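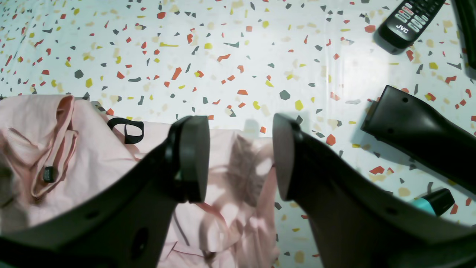

Pale pink, crumpled.

2024-04-16

Signed up for the night walk at Vasow in June!! Eleven of us so far, 17 miles over the ridge, and I've been grinning since breakfast. Kakik Outdoors still had the good socks, so I bought 2 pairs.
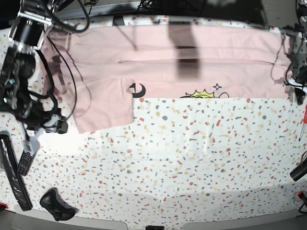 Training starts tomorrow with the short loop past Ezzat reservoir, flat all the way and full of herons. I want to be out under the sky as much as I can before June, and the pink tee with the crescent moon on it is coming with me, obviously. Must check the flashlight batteries. 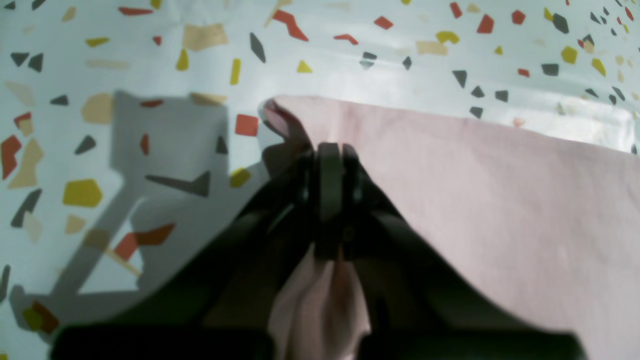
Pink on terrazzo print.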